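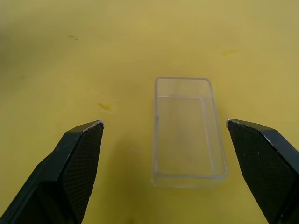

Stripping the Green Bench: My Finishing Project Report
Wood Finishing and Coatings, second term
Project partner: Afia Asamoah
Instructor: Augustina Gbeho

What I wanted to do

My aunt gave me an old hallway bench that somebody had painted a really thick, shiny green, and under the green there was cream, and under the cream there was something brown that I never did identify. I wanted to get all of it off and put on a clear finish. Afia wanted to know whether a gel stripper was worth the extra money over a heat gun, so we put the two ideas together and used my bench as the test piece (thank you, Aunt Skokdale side of the family, you know who you are).

Before anything got hot or got sanded I used a lead swab on all three layers. They came up negative. Ms. Gbeho made us do it again down at the brown layer where we'd cut a little notch, and that was negative too, so we were cleared to go on. If it had come up positive the heat gun half of this report wouldn't exist.

How we split it up

The seat is one long board, so we ran masking tape across the middle. Left side was the gel, right side was the heat gun. The legs and the back rail we left for later, once we knew which way we liked better.

The gel was the Cosport one from the school cabinet. We brushed it on thick in one direction and didn't go back over it, covered it with plastic wrap, and went to lunch. The heat gun was Afia's job because she has a steadier hand than me. She kept it moving and I followed with a pull scraper with the corners filed round.

We wrote down working time only, so waiting under plastic doesn't count. The whole bench, both methods plus sanding and finishing, took 435 minutes of work. Stripping was 171 of those, which surprised me, I would have said it was most of the job!

What happened on the gel side

The green came up beautifully, like peeling a sticker. The cream came with it in most places. The brown layer did not care at all. It went gummy and smeared into the grain, and we had to put on a second coat of gel and scrub it with a stiff nylon brush along the grain. After 2 coats it was mostly clean, apart from a dark line along the front edge where the gel had slid off and dried out.

I also skipped part of the cleanup the first time. The label says to wash the residue off with water and let the wood dry, and I wiped it with a damp rag and called it good. My first test patch of finish stayed tacky for days right there. I washed the whole left side properly after that, let it dry over a weekend, and the next patch cured fine.

What happened on the heat side

Much faster to start. The paint bubbled and I could scrape it off in ribbons, all three layers at once when Afia got the distance right. The bad part is the two scorch marks near the end of the board, where she stopped moving the gun to talk to me (my fault as much as hers). One sanded out. The other is still there if you know where to look, and I've decided it's under where a cushion goes.

Heat was hopeless on the turned legs. The high spots got too hot while the grooves still had paint in them, so all four legs got gel, plus a bit of twisted string pulled back and forth in the grooves. That tip came from Ms. Gbeho and it's the best thing I learned this term.

Sanding and finish

We sanded with 120 and then 180, by hand on the legs. Afia wanted to go on to 220 but the Jurkis wiping varnish we were using says to stop at 180 on bare wood, so we stopped. Three thin coats, a light rub with a gray pad between coats. The left and right sides looked a little different after the first coat – the gel side was darker – but by the third I had to hunt for the tape line.

What I'd change

I would use heat on the flat parts and gel on anything with a curve, from the beginning. I would do the washing step right the first time. I'd also put down more paper, since the green scrapings got walked all the way to the Appiah Building stairs and I had to go back with a vacuum in February slush.

Afia still thinks the gel costs too much for a flat board and I agree with her. For the legs I'd buy it again.

The bench is back in my aunt's hallway. She says she misses the green.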